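# Gamineの占有マップに出る幽霊ボクセルで、Dravevikが開始状態衝突を返す

カテゴリ: 知覚 / 経路計画
タグ: `gamine` `dravevik` `self-filter` `hand-eye`

---

**tsukami_node**

キッチンカウンター上で単腕を動かしています。手首カメラの深度をGamineに入れて占有マップを作り、Dravevikで計画、という普通の構成です。

症状は二つあります。

1. 家電の前面パネルに寄せてから戻ると、グリッパの通過跡に浮いたボクセルが残る。次の計画で `START_STATE_IN_COLLISION` が返る。
2. パネル脇のステンレスの縦材が、マップ上で下側だけ欠ける。視点を変えると欠ける位置も動く。

発生時、自己フィルタ通過後に残るボクセルは4,000近い個数です。同じ姿勢で静止して撮ると1のほうはかなり減ります。2は静止していても出ます。

設定の該当部分です。

```yaml
gamine:
 depth_rate: 30 # Hz
 self_filter:
 source: urdf_collision
 padding: default
 raycast:
 clear_free_space: true
 max_range: default
 tf_lookup: latest
```

手首カメラの外部パラメータはKikexで取り直したばかりで、再投影誤差に異常はありません。フィルタのpaddingを増やすしかないでしょうか。

---

**voxel_gomi**

`tf_lookup: latest` が原因です。深度画像の撮像時刻ではなく最新のTFで点群を変換しているので、腕が動いている間は点群全体が進行方向にずれます。自己フィルタは同じずれた姿勢でモデルを重ねるのでグリッパ自体は消えますが、背景の縁がずれて残ります。静止すると減るという観察とも合います。

```yaml
 tf_lookup: stamp
```

これで撮像時刻のTFを待ちます。paddingはまだ触らないでください。

---

**tsukami_node**

`stamp` に変えました。TFのバッファ切れは出ていません。1は減りましたが、消えてはいません。2は変化なしです。

---

**hanten_matrix**

カメラドライバのタイムスタンプは露光中央の時刻ですか、それともホスト受信時刻ですか。後者だと `stamp` にしても転送と深度計算の分だけ遅れた時刻を引くことになり、見かけ上は直ったように見えて直っていません。

Rosserで記録を再生して、TFに対する深度の時刻オフセットを振ってみてください。評価値は静止物の平面、たとえばカウンター面へのフィッティング残差で十分です。腕の往復が入っている区間を使うこと。一方向の動きだけだと外部パラメータの誤差と区別できません。

---

**tsukami_node**

やりました。ドライバのスタンプはホスト受信時刻でした。

```
rosser replay cart_run.rsr --shift-topic depth --sweep
 best shift : -92 ms
 residual : plane(counter), min at best shift
```

-92 msを固定で入れて再生すると、グリッパ通過跡の帯はほぼ見えなくなります。残っているのは手首のすぐ近くに浮く小さな塊と、2の縦材の欠けです。

オフセットは固定で運用してよいものですか。

---

**hanten_matrix**

固定はだめです。転送遅延は負荷で変わるので、別の日に測れば別の値になります。ドライバ側でハードウェアのスタンプを使う設定を探してください。固定値は、それが見つかるまでの仮置きです。

---

**padding_ha**

固定で困っていません。うちは同じような構成で、オフセット固定とpadding増しのまま運用しています。遅延の揺らぎはpaddingで吸収できる範囲です。正しいスタンプを取るためにドライバを入れ替えて別の不具合を引くほうが手間がかかります。

手首近くの塊もpaddingで消えるはずです。

---

**voxel_gomi**

> 手首近くの塊もpaddingで消えるはずです。

消えますが、把持対象も一緒に消えます。カウンター上の薄い物、まな板の縁や皿のような高さのないものに寄せるとき、padding内に入った時点でマップから無くなります。Dravevikはそこを空間とみなして経路を引きます。衝突を返さなくなるのは、衝突しなくなったこととは別の話です。

手首近くの塊の正体を先に確認してください。外付けのケーブルはありませんか。`urdf_collision` にはケーブルは入っていません。

---

**tsukami_node**

あります。黒いケーブルが何本か、手首とグリッパを巻くように通っていて、姿勢によって垂れ方が変わります。手先を下に向けるとまな板の上にかかります。

URDFに入れるとしても、剛体ではないので形が決まりません。

---

**voxel_gomi**

二通りあります。

- カプセル形状を数本、手首リンクに固定して包む。ケーブルの可動範囲を覆う大きさにする。
- 手首カメラ画像上の固定マスクを併用する。カメラとグリッパが同じリンクに付いているなら、画像内でグリッパが占める領域はほぼ一定なので、そこは深度ごと捨てる。

Gamineのマスクは2値のPNGを読みます。

```yaml
 self_filter:
 source: urdf_collision
 image_mask: wrist_mask.png
 mask_dilate: small
```

マスクは開閉の両端で撮って和を取ってください。指が動く分を忘れると、閉じたときだけ漏れます。垂れたケーブルは画面内で動くので、マスクで全部は取れません。そこはカプセルで受けます。

---

**padding_ha**

カプセルで包むのはpaddingを増やすのと同じことでは。

---

**voxel_gomi**

違います。paddingは全リンクに等方で効きます。カプセルは手首の上側にだけ置けます。指先側の形状は元のままです。

もう一点、フィルタ用の形状と衝突判定用の形状は分けてください。同じURDFにカプセルを足すと、Dravevikがそれを衝突形状として扱い、まな板に近い姿勢がまとめて不可になります。Gamineには `filter_urdf` で別ファイルを渡せます。

---

**hanten_matrix**

ケーブルを衝突形状から外すことには反対します。引っかかったときに壊れるのはケーブルとコネクタです。周囲に物が多いカウンターならなおさらで、少なくともカウンター奥の物体群に対しては判定を有効にしておくべきです。Dravevikの許容衝突行列で、まな板とカプセルの組だけ無効にすれば済みます。

---

**voxel_gomi**

その組だけ無効、で異論ありません。ただし行列はカプセル名で引くので、URDFを自動生成している場合は名前が変わって黙って効かなくなります。起動時に存在チェックを入れること。

---

**kagami_depth**

2のほうに返信が付いていないので書きます。

縦材の欠けは時刻とは無関係です。ステンレスが周囲を映していて、ステレオのマッチングが表面ではなく映り込んだ像のほうに付いています。平面鏡に近い面なら虚像は面の奥に見えるので、深度は実際の面より遠くなります。視点を変えると映るものが変わるので、欠ける位置も動きます。

厄介なのは `clear_free_space: true` との組み合わせです。遠い深度が返ると、Gamineはそこまでの光線を自由空間として消します。いったん正しく入った縦材の表面ボクセルが、次のフレームで削られます。幽霊が増えるのとは逆に、あるはずの障害物が無くなるほうの故障です。1より先に直すべきだと思います。

縦に稜線が並んだ形なら、稜線の上は深度が取れて、平らな部分が抜けるはずです。確認してみてください。

---

**tsukami_node**

点群で見るとその通りで、縦の線に沿って点が残り、間が抜けています。下のほうは明るい映り込みがあって線も途切れます。

`clear_free_space` を切ると縦材は残りますが、今度は動かした物の跡が消えなくなりました。

---

**kagami_depth**

全体で切る必要はありません。Gamineには領域ごとの設定があります。

```yaml
 raycast:
 clear_free_space: true
 protected_regions:
 - name: steel_trim
 frame: base
 source: static_mesh
 allow_clear: false
```

家電と縦材は動かないので、静的メッシュとして登録して保護します。動的に観測するのはカウンターの上だけで足ります。

信頼度画像で閾値を切る方法もありますが、映り込みは模様がはっきりしているとマッチングの信頼度が高く出ます。これだけに頼ると抜けます。

---

**padding_ha**

静的メッシュを登録するなら、その領域は深度を入れないほうが単純では。観測とメッシュが二重になって、位置合わせが少しずれただけで厚みが倍になります。

---

**kagami_depth**

それで構いません。私が観測を残しているのは、扉が開いているなどメッシュと現物が食い違う場合を拾うためです。扉のある家電ならそこだけ観測を入れて、縦材は遮断でよいと思います。

---

**tsukami_node**

まとめて入れました。変更点は以下です。

- `tf_lookup: stamp`、時刻オフセットは仮に -92 ms。ドライバ側のスタンプは調査中
- 手首の画像マスク、開と閉の和
- `filter_urdf` を分離し、ケーブル用カプセルを追加。Dravevik側はまな板との組だけ無効
- 縦材は静的メッシュ、深度入力は遮断
- paddingは既定値のまま

Rosserで記録済みの計画要求を119件再生して、`START_STATE_IN_COLLISION` は出なくなりました。ただし再生なので、経路が変わったときにカメラに何が映るかは評価できていません。実機の連続運転はこれからです。

未解決が一つあります。グリッパの下側から垂れている細い線が、マスクの境界をまたぐことがあります。膨張量を増やすとパネルの縁まで捨ててしまうので、今は放置しています。
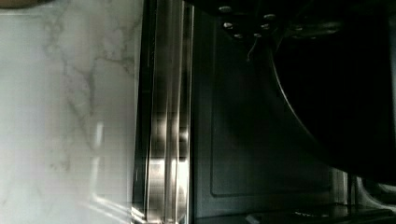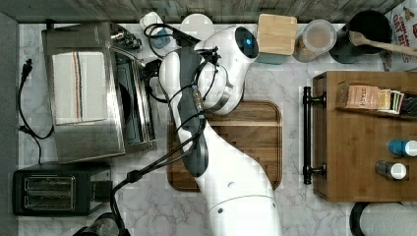

1枚目: 手首カメラ、右上がグリッパ。2枚目: まな板上の姿勢とケーブルの取り回し。

---

**hanten_matrix**

1枚目の細い線は、画像側で無理に取らなくてよいと思います。あの太さなら深度で孤立点になるので、Gamineの近傍数フィルタを手首近傍の領域に限って強めれば落ちます。全域にかけると薄い物の縁も落ちるので、領域指定を忘れずに。

---

**padding_ha**

2枚目の状態だと、ケーブルがまな板に触れる前提の許容行列になります。まな板に物を載せたときはどうしますか。対象物とカプセルの組は有効のままですよね。

---

**tsukami_node**

有効のままです。そのため対象物を載せると、上からのアプローチが一部不可になります。ケーブルを腕側に寄せて固定し直してから、カプセルを細くする予定です。近傍数フィルタは手首領域だけで試して、結果をここに書きます。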